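Home About Residence Diary Visit Contact
Search this site Enter keywords

Luvirham House Residence Diary
Entry for April: The Sitting Room

The house opened its spring residence this month, and the sitting room was the first of the shared rooms to be put in order. The work began at 9:40 in the morning and was given to one room only, as the bedrooms are not due until the linens arrive from Zaltholm.

The window was considered first. The roller blind remains pulled down over most of the glass, in keeping with the house rule for the months in which the room holds works on paper. The black coat rack keeps its position in front of the blind. A proposal to move it nearer the stairs was heard last spring and has not been renewed.

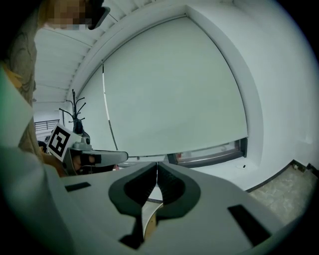 Diary kept by Yuxi Fang, Resident Services
Reviewed by Lihua Hao

After the window, attention passed to the furniture. The mustard-yellow sofa stays against the wall. Its striped blanket, black and white with a fringe, is to be draped over the seat and not folded, and residents are asked to return it to that state in the evening. The matter of a second blanket was raised again and deferred.

The large round table was discussed at greater length. It is the best piece in the room, and its pale center panel marks easily. Cups are to be placed on mats. The Shao Room has lent us five of these until our own order is filled, and I have written to thank them.

The framed prints took up most of the remaining time. The one with black branching lines on white, in the black frame, has been a favorite with residents for two seasons, and there is some feeling that it should be hung. I recorded my own view that it does better on a table, where it may be studied while seated. 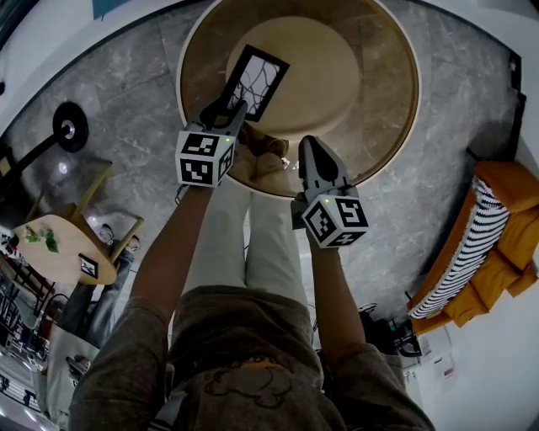
The small wooden side table will continue to hold its sprig of green leaves with the little black frame beside it. The leaves are to be replaced when they fade - the kitchen garden can supply them through the summer.

The floor lamp was left for another day. Its bulb is of a type no longer kept in the store cupboard, and three have been requested from Flulix. The marble-patterned tile is to be mopped with plain water only.

I closed the book at noon. The hall cupboards are next, together with the question of the umbrella stand.

Contact the House Office | Copyright Luvirham House | Back to top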